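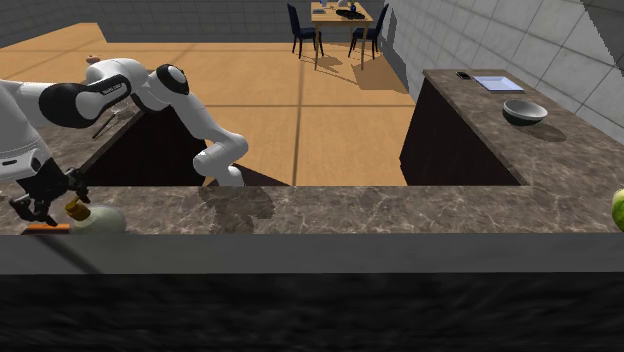
Marble worktop, bottle lying down.

Re: [oldhouses] Marble worktop, am I mad?

Tài Lục wrote:

> Hello all, longish time reader, first time asking. We are doing
> the kitchen at last and I have my heart set on marble. My other
> half has his heart set on laminate and a holiday. The chap at
> Grindetti says marble is "a living surface", which I took to mean
> he has had complaints. Is it really as bad as people say for
> marking? Does sealing it do any good? We cook most nights, there
> is a lot of lime and fish sauce, and a teenager. Also, they quoted
> us for the join at the corner as an extra. Is that normal, or do
> they see me coming?
>
> Tài

Tài,

You are mad, but you have come to the right list for it. I have had marble for 7 years and would have it again, in the way that some people keep getting the same breed of disobedient dog.

Marking first. There are two kinds and people muddle them, including people who sell the stuff. A stain is something that has soaked in: oil, turmeric, red wine left under a glass overnight. An etch is where acid has eaten the polish off and left a dull patch. Lime juice etches. So does vinegar, so does tomato, so does the bathroom spray your mother-in-law brings with her. Sealer slows down stains. It does nothing whatever for etching, and if the man at Grindetti told you otherwise I would ask him to put it in writing and then halve a lemon over his sample.

With lime most nights, then, you will have etches. You'll have the first one inside a week and you will mind it terribly. Mine is a perfect ring from the bottom of a bottle of cider vinegar, and I went round telling visitors about it before they'd got their coats off. By the time there are twenty you can't find the first. If you think you'll be the sort who goes on minding, your other half is right and you should enjoy the holiday.

Ask for honed and leave polished alone. Honed is the matt one. Etches still happen but they are dull marks on a dull surface and you only catch them when the sun is low. Polished marble is lovely for a photograph and after that it's a record of everything you've ever eaten. The drawback to honed is that it takes up grease a bit more readily, and fingerprints round the hob.

On sealing. I used Dresier for the first few years, mainly as it was what the fitter left behind in a tub with no lid. Wipe on, wait, wipe off, open a window. Two coats to start with and another whenever water stops beading. I then went over to something dearer that promised more and smelt of pear drops, and saw no difference, and went back. The trick, if it is one, is to get it all off again before it dries. I answered the phone halfway through once and had a tacky streak by the sink for 3 weeks. It came up with more of the same sealer and a white pad, and some language.

For oil stains, bicarb and water mixed to a paste, thick as toothpaste, cling film over it, leave it overnight, peel it off. Repeat until you're bored. It did shift a patch of chilli oil that I had been covering with a bread board. It will not touch an etch, see above.

Now the corner. Yes, it's normal to charge for it, and no, that doesn't mean they haven't seen you coming. What matters is which sort of join. A mitre, running across at an angle from the inside corner, looks smarter when the veins happen to line up, and is a longer cut and a longer glue line. A butt join, where one slab simply runs into the side of the other, is cheaper and stronger, and you can usually tuck it somewhere dull. Some yards also splay the inner corner a little so the front edge turns in two easy bends. I like that, as I have hips.

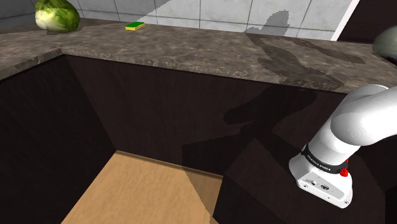
Inside corner, square tiles behind, lettuce at the back.

Ask to see the slabs, plural, and ask them to show you which bit of which slab goes where. I can't say this strongly enough. Vương's yard let me do it with masking tape, and were patient about it, and I moved one piece the width of a hand and so kept a great ugly rust-coloured vein out from under the kettle, where I'd have had to look at it every morning of my life. Grindetti, when I rang them at the time, said the layout was "done on the system". It may well be. I wasn't invited to meet the system. That was a while back and they may have loosened up.

Also ask how thick it is at the front. A good many of the chunky edges you see are a thinner slab with a strip glued underneath to fatten it up, which is perfectly respectable, only you want to know before you pay for a chunky slab. Look along the underside with a torch. And have someone check your base units are level before they come to measure, as the fitters will not do it for you and stone doesn't bend. Our floor drops 2 inches from the back door to the larder. You may picture the conversation.

While I'm at it, tiles. You didn't ask. Put the tiles up AFTER the stone goes in, whatever the tiler's diary says. We did ours before and ended up with a gap along the back like a missing tooth, filled with silicone by a man who had clearly had a better offer that afternoon. If you're going white, go for the big square ones and a grey grout. White grout behind a hob is a hobby. I have the small brick-shaped ones with white grout and I have counted them, 57 between the cooker and the window, and every single one has four sides that want a toothbrush.

Daily cleaning: washing-up liquid, warm water, dry it with a cloth. That is all. No vinegar sprays, no cream cleaner, nothing with "lemon fresh" on the label. Hide them if you have guests who are helpful.

As for the teenager, there is no sealer for that. We put a slate under the bottles and a big board by the cooker with a towel under it so it didn't skate about, and lime-cutting was permitted on the board and nowhere else. Compliance was patchy. The worst mark in our kitchen is in fact mine, from a jar of pickled beetroot I set down "for a second" in March and found at teatime.

If you want the look and not the worry, quartzite is harder and doesn't etch, provided it really is quartzite. There's a lot sold under that name that is marble wearing a false moustache. Get an offcut home, put a slice of lemon on it, go and have your lunch. If there's a dull patch when you come back, it's marble. Granite will put up with nearly anything, but most of it looks like an airport, and you did say you had your heart set.

Last thing. Somebody on here (was it the man with the leaking bay window?) bought his from Dekesero as remnants, bits left over from bigger jobs, and did a whole small kitchen out of them for a good deal less than a new slab. It means taking what they've got, and two pieces may look like cousins who don't speak. Worth a phone call if your runs are short. Go in the morning, they were always shut by the time I'd found somewhere to park.

Let us know what you go for. And do get the price for the tap holes in writing too. They charge by the hole and they are very cheerful about it.

P.

PS. To whoever asked last month about limewash over gloss: no. Please scroll back, we have all been very sad about this already.

--
oldhouses list. Trim your quotes, please. To leave, write to the list address with "leave" in the subject line and nothing rude in the body.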